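Kouris Gripper Kit Review: What It Cost Us to Get One Hand Working

Posted March 29, 2022

I put off writing this for a good while, mostly so that I'd have all the receipts in one place before telling anyone else how to spend their money. If you're planning your first robot hand for a small shop and trying to guess what the whole thing will come to, I hope this saves you an evening or two of squinting at price lists (I had plenty of those).

The Kouris kit is sold as a gripper with a small camera at the wrist, and we paid $1133 for it through Dirley, shipping included. We looked hard at the Bravon hand first. It's a lovely thing, but it wants its own controller, and by the time that was in the cart we were well past what we had set aside back in August.

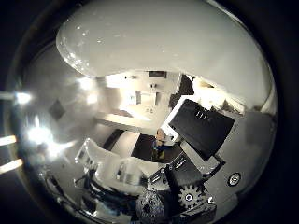
The part I'd underlined in my own notes was the extras. The kit comes with no power supply and no mounting plate, so put another $264 on your sheet for those before you do anything else. I wish the product page were clearer on that point! Dirley's people were very kind when I wrote to ask, and they sent back a proper parts list the next morning, but I'd still rather have seen it up front.

Assembly is pleasant if you like small screws. The manual runs to 31 pages and the drawings are good, though the gear step took me two tries and a cup of coffee. Give yourself a full weekend and a clear table.
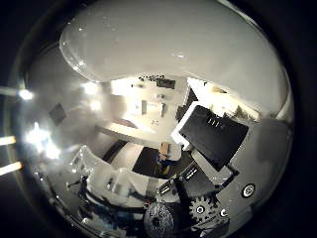 Wrist camera view, with the toothed gear near the bottom.

As for the camera, it sees very wide, and bright lights flare in it quite a bit. For our sort of work I can live with that. If you need to read fine print or measure anything, budget for a second camera on a stand, and please do it now and not after you've spent everything else. I had to go back and ask for more money, which is never a fun conversation. 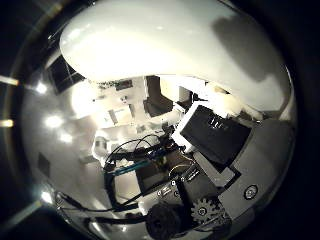
Spares and running costs

Order a spare gear and a spare set of cables with the kit. The gear is $15 and the cables are not much more, and paying shipping twice on something that small will make you grumpy. We also priced the yearly service plan from Vumura, who look after several makes of hand, and decided to skip it for the first year. With two or three hands running every day I'd probably say yes to it.

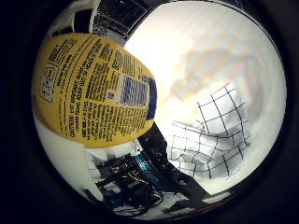
Page 2 of 2

Would I buy it again? I would, and I've already penciled a second one into next year's plan, with the power supply and plate written on the same line this time. It's a friendly kit for people who don't mind a bit of fiddling, and the price is fair once you know the real total. Four stars from me, with the missing one for that parts list.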